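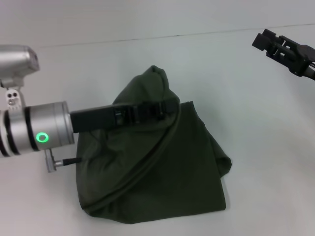
The green bag on the white table, buckled across the top.

Mar 29, 2025

I have been meaning to write about this bag for ages, and every time I sit down to do it I end up writing about soup instead. So today there is no soup. Today it's the bag, and what goes in it, and in what order, and why I have become the kind of person who has opinions on how to roll down a piece of fabric.

It's a roll-top, dark olive green, the sort of thing people take on rivers. I don't go on rivers. I bought mine in January from a little outdoor shop in Flarville that was clearing its shelves, and I paid 42 dollars for it, which felt like a lot at the time for something with no pockets. (No pockets! I stood in the store turning it inside out looking for one.) I had gone in for wool socks and came out with the bag and no socks, and I drove home a bit cross with myself.

But oh, I have come around. I use it nearly every week now. It started with the swimming pool, because my old canvas tote let a damp towel soak right through to the car seat, and I was tired of that smell. Then it went to the laundromat with me when our washer was out of order. Then it became the overnight bag for visits to Villca, a 200 mile drive that I make more often than I used to, and that's where I learned how to pack it properly.

The thing about a bag that is one deep tube is that whatever you want is at the bottom. For the first couple of trips I just dropped things in as I thought of them, the way I would with a suitcase, and then I'd be in somebody's guest room at eleven at night with everything I owned spread across the bedspread, hunting for a toothbrush. So now I pack it backward. Tomorrow's clothes go in first. Sweater on top of those, rolled fairly tight, then the pajamas, and then the toothbrush and face cream and my book in a small cotton sack that I can lift straight out with one hand. Shoes I carry separately. I tried them in the bag once, standing up along the side, and the whole thing leaned over like a tired dog.

It slumps anyway, I should say. Even nicely filled, it sits there with its middle spread out and its top all wrinkled up in a peak, and I've grown fond of that. A friend told me it looks like a pear. I see it now too.

Then there's the rolling, and I did this wrong for weeks. I was squashing the top together and folding it over once and snapping the buckle and calling it done, and of course the first time I laid it on its side in the trunk it worked itself open. What you want to do is press the air out before you start. Lay your forearm across the top of the clothes and lean on it, gently, and let the bag sigh. Then bring the two edges together so they're flat and even, and fold down three or four times, keeping the roll snug as you go. Only then do you bring the ends around and click them together. If there's a big pillow of air left inside, unroll it and start over! It takes ten seconds and you'll be glad when you're trying to wedge it in beside the cooler.

I do all of this on the white table in the back room, by the way. I used to pack on the bed, and things would slide into the quilt and get left behind (one very good pair of reading glasses spent a whole weekend there without me). A plain white table is a wonderful place to pack. Anything you've forgotten to put in just sits there looking at you.

As for cleaning it, I rinse the inside with lukewarm water and a drop of dish soap, turn it out as far as it will go, and hang it over the shower rail overnight. Please don't put it away rolled up while it's still damp. I did that after the pool and it took two washes and an afternoon in the sun to get it pleasant again. Sand in the buckle comes out with an old toothbrush.

A few of you wrote after my last post asking whether I still use the Tratanano duffel. I do, for longer stays, and for anything with a coat in it. It's roomier and it has pockets, bless it. But it's heavy before you've put a thing inside, and the green one can be folded down almost to nothing and tucked in a drawer once it's dry.

Next trip is soon, so there'll be more packing this week. I'm going to try fitting in the small hot water bottle and see if I can still get three folds out of the top. And I still need those socks.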